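Section 2. Setting Out the Ring Stacker

You have bought a peg and some rings. The Skiverby ring stacker comes with a manual anyway, and Ilídio Teixeira at Grerkeseck has spent 275 words of it on where to put the peg. We have trimmed him.

1. Clear a flat table. Round ones are fine, but rings roll, and round tables have no corners to stop them.
2. Stand the orange peg upright in its base ring, the one with the patterned edge.
3. Lay the loose rings flat, within reach. Overlapping is allowed. Neat rows are for people with no children.
4. Thread the rings onto the peg in any order you like. The box shows one order. The box was drawn before the rings were finished.

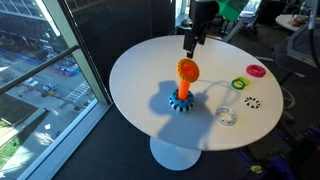
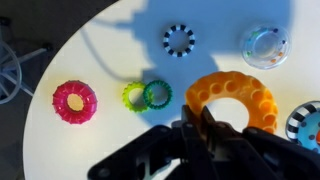
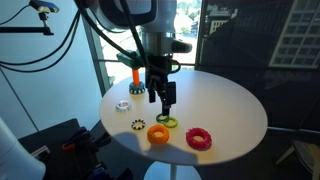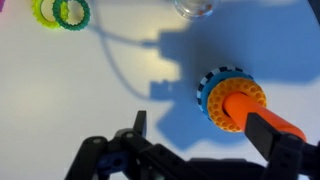 Page last changed: 28 Oct 2020

Note: The gear-shaped rings can perch on the tip of the peg at a tilt. This counts as stacked in most households. To seat one properly, level it and let it drop.

Note: The clear ring with the colored beads inside is a rattle. It will be the favorite. Plan your evening around this.

Caution: Do not lift the stack by the peg and tip it over. The rings come off faster than they went on, and the small black-and-white one heads for the sofa.

5. When play is over, put the rings back in the bag. Wipe bumpy rings with a damp cloth, getting between the ridges.

Spare rings are sold singly. Write to Razia Mirani at the Stetau office and give the color. "The green one" is not enough. There is also a lime one, and she will ask.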